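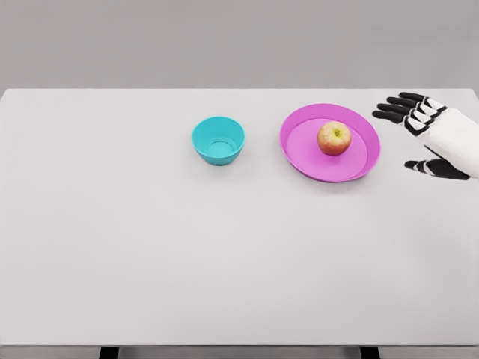 Wycliffe Temba writes that the women in Villey would sooner have one tap that gives water every morning than three taps which give it when they like. He sent this remark after our February report, and we have tried to keep it before our eyes during the whole period which we describe now.

Kudar Spring Protection and Water Supply
Progress report to the Flomumum Fund
October 30, 2020

1. Where the work stands

The spring box at Kudar is finished and closed. The masons had to open the back wall again in the first weeks, as the clay behind it was moving after rain. We replaced the clay with stone and a layer of coarse gravel, and the wall has stayed straight. The overflow pipe now goes to the cattle trough and not to the path, which was a complaint of the upper households for a long time.

The main pipe from the spring to Villey is laid for its full length, except 54 metres at the crossing of the road. For this part we need a permission from the district roads office. The application was made in time, but the officer was changed and the new one asked for the drawings again. We delivered them by hand. Until the pipe can go under the road, the water comes to a temporary standpipe on the Kudar side, and people from Villey cross with their containers.

The storage tank in Villey is built and plastered. It can't be tested before the crossing is ready.

2. Households

When all is connected the supply will serve up to 700 persons. In the proposal we wrote that each tap will be open the whole day. After the meetings in both villages we ask to change this. The spring is weaker in the dry months than we had understood from the older measurements, and it is better to open the taps in the morning and again before evening, so that the tank fills in between. The majority at both meetings agreed. Some families who sell tea and cooked food near the road did not agree, and we are still talking with them about a separate filling time.

3. Water quality

Samples were taken at the spring before and after the closing of the box. The second result was clean. The first was not, as we expected from an open spring where animals drink. We would like to repeat the test at the tank outlet, and for this we must send the bottles to the laboratory on the same day, so we are looking for transport.

4. Difficulties

Cement was the main difficulty. Our usual supplier, Kinyua, closed its depot for several weeks, and we had to buy in town at a higher price. The difference is shown in the attached accounts under materials. We took it from the line for tools, where we had spent less than planned.

Two of the trained pipe fitters left for other work. One has come back. We will train another person from Villey before the taps are opened, preferably somebody who has land there and intends to stay.

5. Next period

We will complete the crossing as soon as the permission is in our hands, then wash out the main pipe and fill the tank slowly. The water fee must also be decided. The proposal from Kudar is a small monthly sum for every household, and Villey prefers payment by container. Both ways have their problems, and we would be thankful for the experience of other projects of the Fund, if you can share it with us.

We ask you kindly to confirm in writing the change of opening hours described under point 2, and the movement of money described under point 4.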